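Rovov Washed Linen Table Cover, Charcoal

Item no. 3328
Made in our Plomisier workroom

I've been sewing table covers for a long time and this is still the one I reach for at home. It's a heavy washed linen, soft from the first day, with enough weight that it stays put when somebody slides a platter across it. The color is a deep charcoal that reads nearly black in the evening and a bit softer at breakfast. I love it with plain white plates (and with mismatched ones too, which is what my kitchen mostly has!).

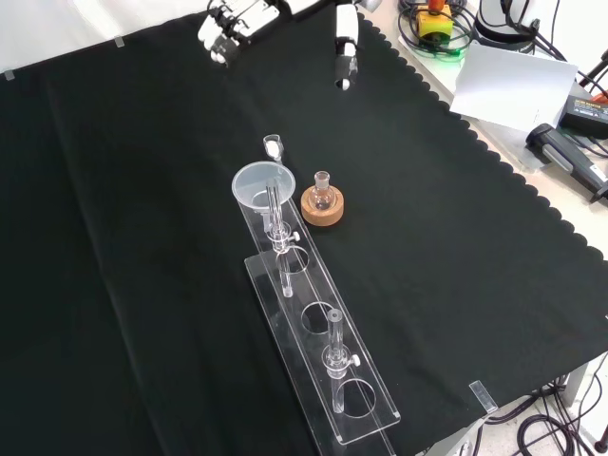
Hems get more of my time than anything else in the workroom. You can order this cover with a straight mitered hem or a wavy one, and I get a lot of emails asking how the wavy kind looks once it's on a table. A scalloped edge on black cloth, like the one running along the right side there, gives you the general idea: it softens a big dark block of fabric and looks good even when the cover sits a little crooked. Mine is faced on the back so the curves lie flat after washing. The straight hem is quicker to iron, I'll admit that.

Now, lint. Dark cloth shows it, any dark cloth, and I'd rather you knew before you bought. A damp hand swept in one direction picks up most of it. Wash the cover by itself the first couple of times, cool water, no softener, and hang it up while it's still heavy. Please keep it away from towels!

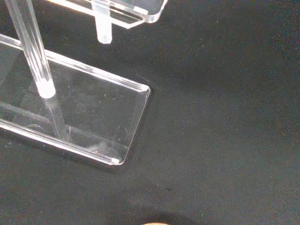

Pale lint on dark fabric, close up.

Sizes are small, medium and long, and the long one seats 10 without anybody getting a bare corner. Napkins come from the same bolt, so the shades match if you order them together. If you already own the Boonyarit runner, it sits nicely on top. The Kemier one is a touch too shiny for my taste, but plenty of you pair them and send me lovely notes about it.

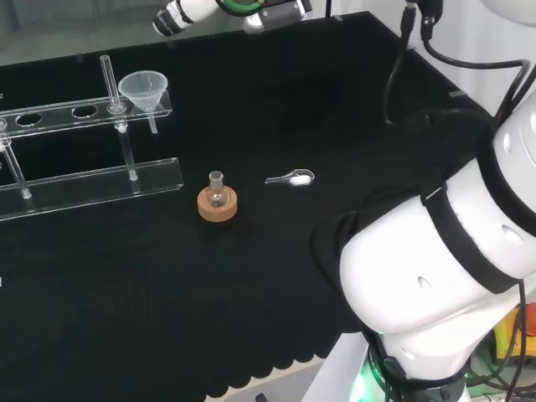
Plomisier, January 2024

The new bolts are in, about 800 yards of them, and the wavy hem is back in all three sizes. Custom lengths take a little longer, so write to me first with your table measurements and how much drop you like.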